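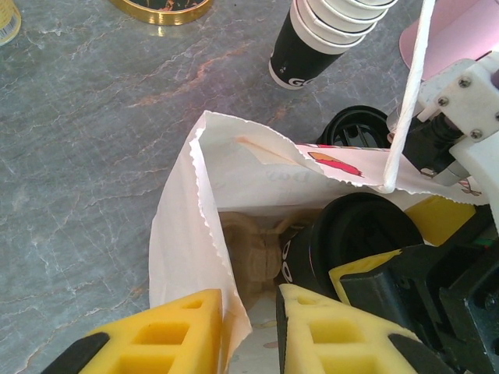 What wears out first on a paper carrier bag? The handle joint, in most cases, and after it the fold at the base.

Elsie Hebden tests and reuses paper bags for Verkano, a packaging workshop in Bloxham. She sorts cord handles by how they are fixed. "A twisted cord glued under a patch holds well until the patch gets damp," she said. "Then it peels in one piece."

Party bags get a second use as carriers for cups and straws. Hebden accepts this, within limits. "Paper straws go in a cup, upright. Loose in the bag, the ends fray." 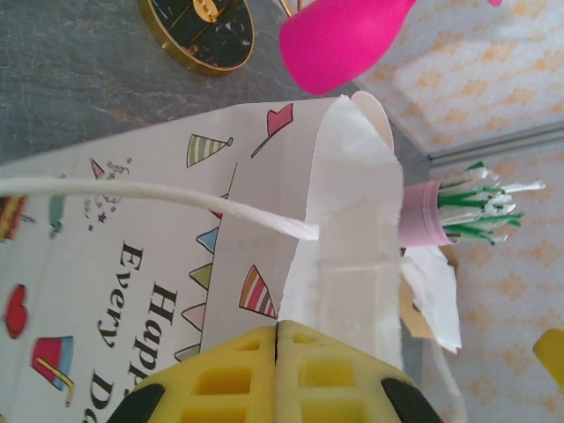

Grease and sorting

Her colleague Tuulikki Hyvönen handles the recycling side. A greasy panel is cut out and the clean paper kept – molded pulp cup carriers go in a separate stack. "Pulp is short fiber already," Hyvönen said. "I don't mix it with bag stock."

The workshop flattens bags in bundles of 40, handles folded inward.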